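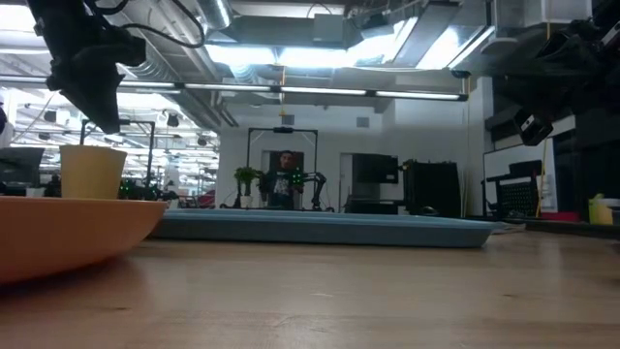
나무 탁자 위의 컵과 쟁반

작은 항구 도시에서 이틀 동안 제대로 먹고 오는 법

미식 여행이라는 말에는 함정이 하나 있다. 여행은 며칠씩 늘릴 수 있는데 위장은 늘릴 수 없다. 출발 전에 맛집을 지도에 잔뜩 찍어 놓고, 첫날 점심에 빵을 두 바구니 비운 다음, 나머지 일정 내내 남이 먹는 것을 구경하다 돌아온 사람이라면 무슨 말인지 알 것이다. 나는 그런 여행을 꽤 여러 번 했고, 매번 숙소 침대에 누워 소화제를 씹으면서 다음에는 계획을 세우겠다고 다짐했다.

이 글은 그 계획에 관한 것이다. 예로 든 곳은 하우겐(Haugen)이다. 항구 하나, 시장 하나, 언덕 하나, 그리고 청어에 대해 지나치게 진지한 주민들이 있는 도시다. 다른 작은 항구 도시에 가더라도 순서는 거의 그대로 쓸 수 있다. 청어를 정어리로 바꾸면 된다.

준비물

걷기 편한 신발. 허리가 늘어나는 바지(멋은 포기한다). 뚜껑이 꽉 닫히는 작은 통 두 개. 물병. 손수건. 현금 조금. 수첩은 있으면 좋은데, 맛을 적겠다고 가져가서 결국 버스 시간만 적게 된다. 그래도 쓸모는 있다.

가져가지 말 것도 있다. 꼭 가야 할 식당 목록을 인쇄한 종이다. 작은 도시의 식당은 주인이 낚시를 가고 싶으면 문을 닫는다. 목록에 줄을 긋고 있으면 휴가가 아니라 재고 조사를 하는 기분이 든다.

1단계. 끼니를 세지 말고 배를 센다

먼저 이틀 동안 몇 번 먹을 수 있는지를 정한다. 몇 번 먹고 싶은지가 아니다. 평소에 하루 세 끼를 먹는 사람은 여행지에서도 대체로 세 끼를 먹는다. 거기에 간식 한 번을 더하는 것까지는 인간의 영역이고, 그 위는 직업 선수들에게 맡긴다.

나는 하루를 큰 끼니 하나, 작은 끼니 둘, 간식 하나로 나눈다. 큰 끼니는 반드시 하루에 하나만 둔다. 점심에 코스를 먹고 저녁에 또 코스를 예약하는 사람이 있는데, 저녁 식탁에 앉은 그 사람의 표정을 보면 세금 신고를 하러 온 것 같다.

첫날의 큰 끼니는 저녁에, 둘째 날의 큰 끼니는 점심에 두는 것을 권한다. 도착한 날 점심은 짐 때문에 어수선하고, 떠나는 날 저녁은 이미 버스 안이다. 버스에서 훈제 생선을 까먹는 방법도 있지만 옆자리와의 관계를 생각해야 한다.

2단계. 예약은 딱 하나만 한다

하우겐에서 예약이 필요한 식당은 힐루데티(Hiludetti) 한 곳이라고 보면 된다. 항구 뒤쪽 골목에 있고, 간판이 작고, 문은 당겨야 열린다. 밀고 있으면 안에서 손님들이 쳐다본다. 나도 안에 있을 때는 쳐다봤다.

예약은 보티스(Votis)라는 앱으로 한다. 가입할 때 음식 취향을 묻는 문항이 길게 이어지는데 대충 답해도 무방하다. 나는 '모험적인 편'이라고 답했다가 두 달 동안 내장 요리 추천만 받았다. 식사 시간은 110분으로 정해져 있고, 앱에도 그렇게 적혀 있다. 길어 보이지만 이곳의 빵은 천천히 나오고 수프는 더 천천히 나온다. 뒤에 다른 약속을 붙이지 말 것.

시간은 가능하면 저녁 첫 타임을 고른다. 이유가 궁금하면 둘째 타임을 예약하고 절임 접시가 다 떨어졌다는 말을 들어 보면 된다.

예약 화면의 요청란에는 못 먹는 것만 적는다. '창가 자리 부탁드려요'는 모두가 적는다. 창은 두 개뿐이다.

3단계. 시장은 두 번 간다

초보자가 가장 자주 저지르는 실수는 시장에 들어서자마자 첫 가게에서 사는 것이다. 첫 가게는 입구에 있다는 이유만으로 비싸고, 입구에 있다는 이유만으로 줄이 길다. 줄이 기니까 맛있어 보이고, 그래서 줄이 더 길어진다. 이렇게 해서 평범한 튀김 하나가 지역 명물이 된다.

첫 번째는 빈손으로 돈다. 입구에서 끝까지 걸어가면서 아무것도 사지 않는다. 시식도 참는다. 보는 것은 셋 정도면 된다. 장바구니를 든 사람들이 어디서 멈추는지, 같은 생선이 가게마다 얼마인지, 어느 가게가 칼을 자주 닦는지.

두 번째는 거꾸로 돈다. 끝에서 입구 쪽으로 오면서 산다. 무게를 달아 파는 곳에서는 100그램씩 주문하는데, 이 말은 현지어로 외워 두는 편이 좋다. 손짓으로 '조금'을 표현하면 상인은 그것을 '조금 더'로 읽는다. 전 세계 어느 시장에서도 이 손짓은 반대 방향으로 통하지 않았다.

하우겐 시장에서 사 둘 만한 것을 적는다.

절인 청어. 겨자, 딜, 식초 세 가지가 기본이다. 처음이면 딜부터. 겨자는 생각보다 맵고, 식초는 생각한 그대로 시다.

호밀빵. 통으로 사지 말고 잘라 달라고 한다. 통으로 산 호밀빵은 이틀째 되는 날부터 호신용품이다.

갈색 치즈. 단맛이 난다. 치즈라고 생각하고 먹으면 당황스럽고 캐러멜이라고 생각하고 먹어도 당황스럽다. 얇게 썰어야 한다. 두껍게 썰면 판매하는 사람이 눈을 감는다.

훈제 대구알. 튜브에 든 것과 통에 든 것이 있다. 통에 든 것을 산다. 튜브는 선물용인데, 받은 사람이 치약인 줄 안 적이 있다.

4단계. 산 것을 차려 먹는다

시장에서 산 것을 길가에 서서 다 먹어 버리는 사람이 많다. 나쁘지 않다. 다만 하우겐에는 갈매기가 있고, 갈매기에게도 나름의 미식 계획이 있다. 숙소에 공용 탁자라도 있다면 들고 가서 앉아 먹는 편이 낫다.

차리는 순서에는 약간의 요령이 있다. 향이 약한 것부터 강한 것으로 간다. 빵, 치즈, 딜 청어, 식초 청어, 대구알 순서다. 대구알부터 시작하면 그다음은 전부 대구알 맛이다. 물은 미지근한 것이 좋고, 맥주는 한 종류만 고른다. 두 종류를 비교하겠다고 하면 그때부터는 시장 음식에 관한 글이 아니게 된다.

접시는 큰 것 하나보다 작은 것 여럿이 편하다. 절임 국물은 자기 자리를 지키는 법이 없어서, 한 접시에 담으면 오 분 안에 치즈까지 간다. 숙소에 작은 접시가 없다면 통의 뚜껑을 쓴다. 준비물에 통을 적어 둔 데에는 이런 뜻도 있었다.
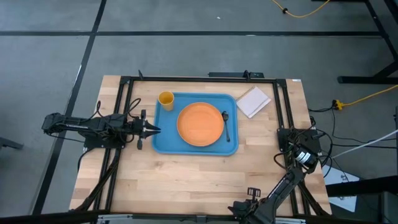
통권 제10호 · 110쪽

5단계. 언덕을 일정에 넣는다

하우겐의 언덕은 전망 때문에 유명하다고들 한다. 내 생각에 이 언덕의 진짜 기능은 소화다. 시장 뒷문에서 꼭대기 벤치까지 800미터인데, 경사가 있어서 체감은 그보다 길고, 청어를 먹은 뒤라면 훨씬 길다. 작은 끼니와 간식 사이에 이 길을 한 번 넣으면 간식을 먹을 자격이 생긴 것 같은 기분이 든다. 기분만 그렇다.

올라갈 때는 계단, 내려올 때는 옆의 비탈길을 쓴다. 비가 온 뒤에는 반대로 해도 되고 안 가도 된다. 벤치 옆에는 와플을 파는 작은 창구가 있다. 올라가면서 쓴 열량을 즉시 회수해 가는, 아주 잘 설계된 시설이다. 와플은 심장 모양 다섯 장이 붙어서 나온다. 일행이 있으면 나눠 먹고, 혼자라면 벤치에 앉아 일행이 없다는 사실에 감사한다.

잼은 클라우드베리를 고른다. 씨가 이에 끼는데 그것까지가 지역 체험이다.

6단계. 이웃 마을로 도망친다

둘째 날에는 오전 버스로 퍼스테드(Ferstead)에 가는 것을 권한다. 하우겐 사람들은 퍼스테드 음식이 별것 없다고 말하고, 퍼스테드 사람들은 하우겐에 수프가 없다고 말한다. 양쪽 다 먹어 본 사람으로서 말하자면 두 마을의 생선 수프는 거의 같다. 한쪽은 당근을 둥글게 썰고 다른 쪽은 길게 썬다. 이 차이에 대해서는 현지에서 의견을 내지 않는 것이 좋다.

수프는 점심에 먹는다. 부두 앞 식당들은 정오가 되기 조금 전에 문을 여는데, 문 여는 시간에 딱 맞춰 가면 바닥을 닦고 있고 조금 늦게 가면 자리가 없다. 바닥을 닦고 있을 때 들어가서 조용히 서 있는 것이 지금까지 찾은 최선의 방법이다. 발은 들라고 할 때 든다.

주문은 간단하다. 작은 그릇과 큰 그릇이 있다. 작은 그릇을 시킨다. 작은 그릇이 나오면 큰 그릇이 잘못 나온 줄 알게 되는데 그게 작은 그릇이다. 큰 그릇은 가족 단위이거나, 내기에 진 사람들이 시킨다.

빵은 수프와 함께 나오고 더 달라고 하면 더 준다. 더 달라고 하지 않는다. 이 단계가 전체 과정에서 가장 어렵다. 버터가 아주 좋기 때문에 의지만으로는 부족하고, 바구니를 팔이 닿지 않는 쪽으로 밀어 두는 물리적인 조치가 필요하다.

돌아오는 버스는 오후 세 시 전에 있는 것을 탄다. 그다음 버스는 학생들로 가득 차는데, 생선 수프를 먹고 서서 가는 해안 도로는 권할 만한 것이 못 된다.

7단계. 가져올 것과 두고 올 것

여행지에서 맛있던 음식은 대부분 집에서 맛이 덜하다. 바다가 없고, 설거지가 있다. 그러니 기념품은 욕심내지 말고 오래 두어도 되는 것만 산다. 말린 딜, 소금, 겨자 한 병이면 된다. 절임 청어는 밀봉된 것이라도 가방 한가운데, 옷으로 싸서 넣는다. 나는 한 번 옆주머니에 넣었고 그 가방은 이제 여름에 꺼내지 않는다.

갈색 치즈는 작은 덩어리로 산다. 돌아와서 친구들에게 한 조각씩 돌리면 반응이 정확히 반으로 갈린다. 싫다는 쪽의 몫까지 챙길 수 있으니 손해는 아니다.

국경을 넘는다면 육가공품과 유제품, 생선류의 반입 규정을 출발 전에 찾아본다. 나라마다 다르고, 같은 나라도 바뀐다. 세관 앞에서 치즈를 급하게 다 먹어 치우는 것도 합법이기는 하지만 품위 있는 마지막 식사는 못 된다.

이틀 일정을 한눈에

첫날 점심: 시장 첫 바퀴는 빈손, 두 바퀴째에 장보기. 숙소나 벤치에서 작은 끼니.
첫날 오후: 언덕, 와플.
첫날 저녁: 힐루데티. 문은 당긴다.
둘째 날 아침: 어제 남은 빵과 치즈. 새로 사지 않는다.
둘째 날 점심: 퍼스테드에서 작은 그릇 수프. 이날의 큰 끼니다. 작은 그릇이 왜 큰 끼니인지는 가 보면 안다.
둘째 날 오후: 하우겐으로 돌아와 겨자와 소금 사기, 커피 한 잔.
둘째 날 저녁: 버스. 가볍게. 생선은 안 된다.

자주 어긋나는 것들

시장이 닫혀 있을 때. 1월에는 짧게 열거나 아예 쉬는 가게가 많다. 이럴 때는 부두 쪽 식료품점에 가면 같은 청어가 병에 담겨 있다. 시장에서 산 것보다 낫다고 하는 주민도 있었는데, 나중에 보니 식료품점 계산대에 앉아 있었다.

예약이 취소되었을 때. 날씨 때문에 배가 못 나가면 힐루데티는 그날 메뉴를 줄이거나 문을 닫는다. 보티스 알림이 늦게 오는 편이니 오후에 한 번 직접 확인한다. 대안은 항구의 튀김집이다. 분위기는 없지만 감자가 좋고, 110분이 아니라 10분이면 먹고 나온다.

이미 배가 부를 때. 위의 단계를 다 지켰는데도 생기는 일이다. 간식을 빼고 산책을 늘린다. 끼니를 통째로 건너뛰면 밤늦게 배가 고파지고, 그 시간에 하우겐에서 열려 있는 것은 자판기뿐이다. 자판기에는 감초 사탕이 들어 있다. 짠맛이다.

일행이 청어를 싫어할 때. 설득하지 않는다. 와플 창구까지 데려다주고 벤치에 앉혀 둔 다음 시장에서 다시 만날 시간을 정한다. 치즈 가게 앞이 찾기 쉽다. 냄새가 나는 쪽으로 오라고 하면 된다.

수첩에 적은 것을 나중에 못 알아볼 때. 이것만은 해결법을 모르겠다. 내 수첩의 하우겐 쪽에는 '파란 문, 두 번째, 국물!!'이라고 적혀 있고 밑줄까지 그어져 있다. 다음에 가면 파란 문부터 찾아볼 생각이다.

문의: 편집부 독자 메일함 | © 무단 전재 및 재배포 금지 | 맨 위로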